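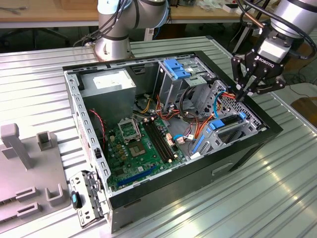 Häufige Fragen zur Geräteannahme und Aufbereitung

Stand: 30. September 2020

Annahme

Welche Geräte nimmt Flasance an?
Angenommen werden Desktop-PCs, Notebooks, Server bis 4 HE, Monitore, Dockingstationen sowie lose Komponenten (Mainboards, Netzteile, Speichermodule, Laufwerke). Drucker, Kopierer und Röhrenmonitore sind ausgeschlossen. Für diese Gerätegruppen ist die kommunale Sammelstelle zuständig.

Wo kann ich Geräte abgeben?
Am Standort Uren, Tor 3, ohne Voranmeldung bis zu einer Menge von einer Palette. Größere Mengen werden über das Lager Grundanell abgewickelt und müssen angemeldet werden. Das Formular 406 ist der Lieferung in Papierform beizulegen.

Wird eine Abholung angeboten?
Ja, für gewerbliche Kunden. Der Transport erfolgt durch die Spedition Fankhauser in verschließbaren Gitterboxen. Die Boxen werden vorab gestellt und bei der Abholung verplombt. Die Plombennummer steht auf dem Übernahmeschein.

Muss Zubehör mitgeliefert werden?
Bei Notebooks ist das Netzteil beizulegen. Ohne Netzteil wird die Vergütung um den Wiederbeschaffungswert gekürzt. Tastaturen, Mäuse und Kaltgerätekabel können mitgeliefert werden, werden aber nicht vergütet.

Wie sind die Geräte zu verpacken?
Desktop-Gehäuse stehend oder liegend, höchstens drei Lagen übereinander, mit Zwischenlage aus Karton. Notebooks geschlossen und einzeln getrennt. Lose Platinen ausschließlich in ableitfähigen Beuteln. Füllmaterial aus Styroporchips wird nicht angenommen.

Darf ich Komponenten vorher ausbauen?
Laufwerke dürfen ausgebaut werden, wenn dies im Formular vermerkt ist. Bei ausgebautem Prozessor ist der Sockel mit der Schutzkappe zu verschließen. Verbogene Kontakte im Sockel führen zur Einstufung in Klasse C, unabhängig vom übrigen Zustand des Geräts.

Datenlöschung

Wie werden Datenträger gelöscht?
Magnetfestplatten werden vollständig überschrieben und anschließend stichprobenweise ausgelesen. Bei SSDs wird der Löschbefehl des Controllers verwendet. Schlägt dieser fehl, wird der Datenträger mechanisch zerstört.

Erhalte ich einen Nachweis?
Zu jedem Datenträger wird ein Protokoll mit Seriennummer, Verfahren und Ergebnis erstellt. Die Protokolle werden gesammelt als PDF übermittelt. Einzelprotokolle in Papierform sind kostenpflichtig.

Was geschieht mit verschlüsselten Laufwerken?
Sie werden wie unverschlüsselte behandelt. Eine Übergabe des Schlüssels ist nicht erforderlich und auch nicht erwünscht.

Ist ein BIOS-Passwort ein Hindernis?
Bei Desktop-PCs in der Regel nicht. Bei Notebooks kann ein gesetztes Passwort die Aufbereitung verhindern. Passwörter sind daher vor der Abgabe zu entfernen oder auf Formular 406 im Feld 7 einzutragen. Für Geräte mit aktiver Fernverwaltung gilt zusätzlich: Die Registrierung ist durch den Kunden aufzuheben.

Prüfung und Einstufung

Welche Zustandsklassen gibt es?
Klasse A: voll funktionsfähig, allenfalls leichte Gebrauchsspuren.
Klasse B: voll funktionsfähig, deutliche Gebrauchsspuren am Gehäuse.
Klasse C: defekt oder unvollständig, Verwertung als Ersatzteilträger.
Klasse D: stoffliche Verwertung.

Wie werden Netzteile geprüft?
Gemessen werden die Ausgangsspannungen im Leerlauf und unter Last. Netzteile werden dabei nicht geöffnet. Liegt eine Spannung außerhalb der Toleranz des Herstellers, wird das Netzteil ausgesondert.

Wird die Pufferbatterie ersetzt?
Bei Geräten der Klassen A und B in jedem Fall. Nach dem Tausch werden die Firmware-Einstellungen auf Werksvorgaben zurückgesetzt.

Vergütung

Ab welchem Betrag wird ausgezahlt?
Beträge unter der Bagatellgrenze werden dem Kundenkonto gutgeschrieben. Die Auszahlung einer Sammelgutschrift kann jeweils im April beantragt werden.

Gibt es eine Haftungsgrenze beim Transport?
Die Haftung der Spedition Fankhauser ist auf 2000 Euro je Gitterbox begrenzt. Ein höherer Warenwert ist vor der Abholung schriftlich anzumelden.

Kann ich der Einstufung widersprechen?
Innerhalb von 14 Tagen nach Zugang des Prüfberichts, unter Angabe der Vorgangsnummer. Die betroffenen Geräte werden bis zur Klärung in Grundanell eingelagert.

Wie erreiche ich die Annahmestelle?
Telefonisch über die Zentrale, Durchwahl 3701, werktags von 8 bis 12 Uhr. Anfragen zu Löschprotokollen bitte nur schriftlich über das Kundenportal.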